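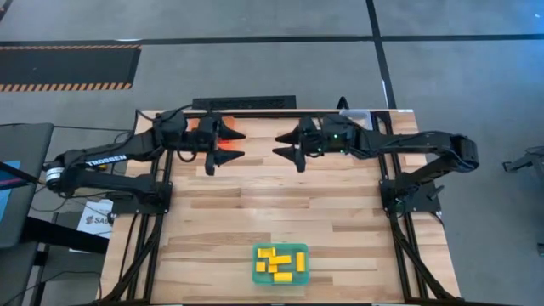

*Yellow blocks in the green tray.*

18 February 2019

So this is post number 595 on this blog, and I'm spending it on trays and dishwater. I had something planned about the trip to Bruneo but I haven't sorted through any of it yet, and a few of you asked after the last post how I deal with all the little bits and pieces, so trays it is!

I came to trays late. For years I was a bowl person. Everything small went into a bowl, and then the bowl filled up, and then whatever I wanted was at the bottom of it under nine other things. It was Helju Siliņa who talked me out of it. She came over one afternoon, dug through one of my bowls looking for a pencil sharpener, and said "why can't you just put it all flat?" And I had no answer to that, so the next time I was at Farkedov I bought four cheap plastic trays and told myself I'd return them if I hated them.

I did not return them. A shallow tray means nothing hides. I can see if something's missing, I can slide the whole business over when I need the table, and when I'm done I pick it up by the sides and off it goes to the shelf. The green kind is my favorite because yellow shows up so well against it (I like the see-through ones in general, they look less heavy sitting out). Rounded corners are worth looking for too. I had a square-cornered one before and the crumbs that lived in those corners were a whole civilization.

I don't line things up in there, by the way. Helju does, hers look like a box of chocolates. Mine just get tipped in and they land how they land. I tried little cardboard dividers once and they went soggy the first time I wiped the tray down, and that was the end of my divider period.

Okay, the washing part, which is really what people were asking about. My sink is tiny. You can fit one saucepan in it, and if you want the handle in there too, good luck. So for anything bigger, or anything I want to leave sitting in water, I use a plastic storage bin. Just an ordinary bin, the cloudy kind, with a good thick rim so you have something to hold on to. Set it where you're going to use it BEFORE you fill it. I learned this by carrying a full one across the kitchen in socks.
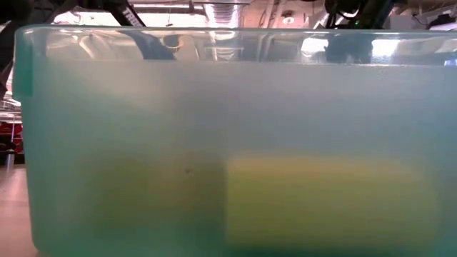 I let things sit much longer than I used to. My old way was to scrub like mad right from the start and get cross, and now I put stuff in, go do something else, and come back when I remember. A squirt of dish soap (I'm on Ots at the moment, the smell is a bit much but it rinses fine) and warm water, nothing fancy. Ermelinda Vilela wrote to me last April to say she adds a spoonful of vinegar and then rinses everything twice. I've done it her way a couple of times and couldn't tell you if it made a difference, but my kitchen did smell like pickles until supper.

Sponges get their own turn in the bin, separate from anything else. I squeeze them under the water a few times, leave them, squeeze again, then stand them up on their long side to dry. Flat on the counter they stay damp forever. And small things I do by the handful, then spread them out on a dish towel before they go back in the tray, with a good shake of the towel at the end in case one is stuck in a fold. I've lost more than one that way and found it later in the laundry.

When it's time to empty the bin I scoop out the first half with a big jug and only then tip it. Wipe under it as well! There's always a wet ring, and wood doesn't like a wet ring. I have 2 on my own table already and I look at them every morning over my coffee.

Somebody also asked about the stacking trays from Futow. I haven't tried them. They look nice, but I think if I could stack them I would, and then I'd be right back to not seeing what's at the bottom. If you own some, tell me in the comments whether the lids stay on.

Bruneo next time, if I get the photos off my phone.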